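Back from the not-quite-vacation

Ok so. Long gap, sorry. Ten days at my cousin's place outside Ukthorpe and the wifi there is basically a rumor. Writing this fast before laundry is done.

The whole point of going was to learn to sleep again. I know, big ambitions. But I'd been waking up at 4 every morning since December and lying there doing math in my head, bills mostly, and then being useless by lunch. Doctor said no screens after nine, less coffee, get outside early. Everybody says that. I figured I'd try it somewhere I couldn't cheat.

First night. Slept maybe three hours. Owl. Or something that wanted to be an owl.

Second night, better. Third night I went down at nine thirty like a toddler and woke up at six and didnt know where I was. Best feeling. Lay there looking at nothing, no phone, no list.

Things I think helped, in no order:

Walking before breakfast. Even when it rained. Especially when it rained, weirdly.

Paper book. I brought the fat Domański novel I've been pretending to read for two years. 829 pages. Put me out every single night and I mean that as a compliment, it's slow the way a long train ride is slow. I'm on page 300-something. Someone dies, I think, or moves to Sodow, hard to tell so far.

No clock in the room. Turned it to face the wall, then put it in a drawer because I could still hear it.

Pale colors. Ok this one is probably nonsense but the room was all soft gray and washed-out blue and my brain just went quiet in there. At home my bedroom is a red I picked when I was 26 and very sure of myself. So now I'm thinking about paint. Gray with a little blue next to it, nothing on it, nothing to look at. 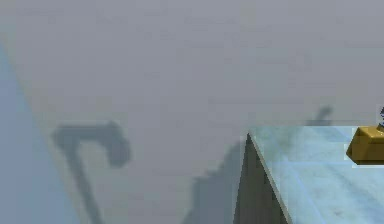 The coffee thing

Ugh. Fine. I cut down. I was at five cups a day, which I only found out because I had to buy my own coffee there and the bag was gone by Monday. Got it down to two, both before noon. Headache for the first couple days, real one, behind the eyes. Then it lifted and I felt sort of... level? Not perky. Level.

I did try the tea. There's a brand at the village store called Tosau, comes in a plain brown box, tastes like a hayloft. Drank it anyway. By the end of the week I kind of liked it and I brought two boxes home, so who knows who I am now.

Cousin drinks coffee at ten at night and sleeps like a stone. No justice.

Also food. We ate early, like six, at the long counter mostly becuase the table was covered in seed trays. Soup, bread, more soup. Eating early matters more than I thought. At home I eat at nine standing up and then wonder why my stomach is having a meeting at midnight. A long pale counter you can lean on with a bowl is all the dining room I need, it turns out I'm easy. 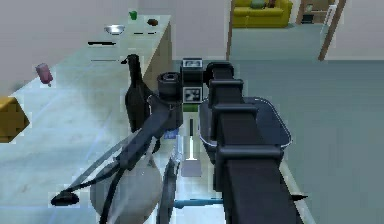 Now that I'm home

Been back four nights. Two good, one bad, one medium. The bad one was my own fault, I looked at my bank app at eleven. Don't do that.

What I'm keeping: the walk (shorter, 14 minutes to the corner and back by the school), the book, the early dinner when I can. Phone charges in the kitchen now. I bought a five dollar alarm clock and it lives under a towel.

What I'm not keeping: the owl.

Somebody in the comments last time asked if I track any of this. I tried. My watch says I did over 4000 steps before breakfast one day, which made me happy, and then it told me my sleep score was "fair", which made me mad, and then I lay awake being mad about it. So the watch is in the drawer too.

Paint samples next. I have a gray and a gray-er gray taped up over the red and so far they both look like wet cardboard at night, but ok in the morning. Will report back. If anyone has painted over a dark red please tell me how many coats, and if I have to prime. I really don't want to prime.

Dryer just buzzed. More later this week, prob the soup recipe.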